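Archive > Workshop notes > Storage

October 8, 2020
Posted by Trundolska

The spare parts in my workshop had been kept by type for years: screws with screws, hinges with hinges, electrical bits in biscuit tins. In March I changed the whole lot to numbered boxes with an index, and I have now used it long enough to write down how it is set up and where it falls short.

The old method fails on anything that belongs to two types. A cable gland is a plumbing-looking thing used for electrical work. A shelf bracket with its screws taped to it is either a bracket or screws. I would put such an item in one tin and look for it in the other. Buying a second one was often quicker, so I ended up with duplicates of the awkward parts and none of the common ones.

The new method takes no notice of type. Every box has a number from 1 to 100. Every item, or bag of items, has a line in a text file with a short description and the box number. When something comes in, it goes into any box with room for it. The file is the only place where meaning is stored.

I looked at ready-made programs first. Pranance wants a photograph and a category for every entry, and the category is the very thing I was trying to get rid of. Ondside is better, but it keeps its data in its own format and the export drops the notes field. A plain text file opens on everything I own, and the search function in any editor is fast enough.

Each line has four fields, separated by semicolons: box, noun, size, note. The noun comes before any adjective, so "washer, rubber" and never "rubber washer". Sizes are in millimetres with no space before the unit. If I do not know the proper name of a thing I write what it does, then add the proper name later if I learn it. Both stay in the line, as I am likely to search for the wrong one.

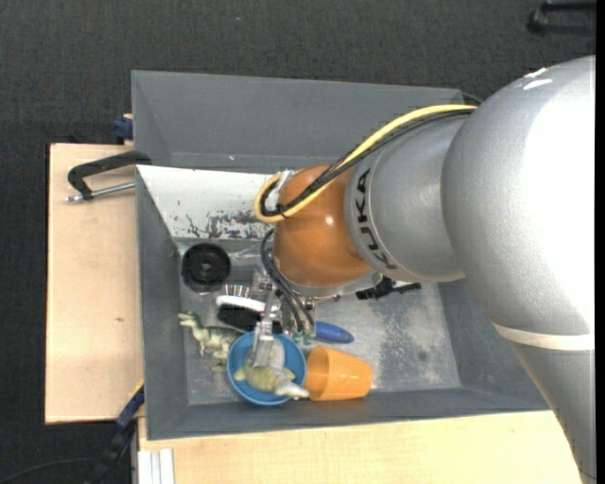 How full should a box be before you start the next one?

Two thirds, measured by height. Above that, you have to lift things out to see what is underneath, and things that have been lifted out tend to go back into a different box. I drew a pencil line on the inside of each one and treat it as the limit.

The first pass took most of a fortnight of evenings. I entered 700 lines and stopped there, leaving the woodscrews for later. They are now in as well, one line per size and head type. The file stands at 3,201 lines, many of them for single items that I would not have bothered to list under the old arrangement.

Labels gave more trouble than the index. The paper ones from the Mac Mathúna stationery shop curled within a month in the damp. I replaced them with numbers written straight on the plastic in paint marker, on the short side and on the lid. Lids get swapped, so the number on the side is the one that counts.

There are 2 faults I have not solved. Taking the last of something does not remove its line, and I forget to do it by hand. Long items such as threaded rod and curtain track do not fit in a box at all. They stand in a corner and are entered as box 0, with the corner given in the note.

I am trying a column for the date last used, filled in only when I take something out. So far most of it is blank.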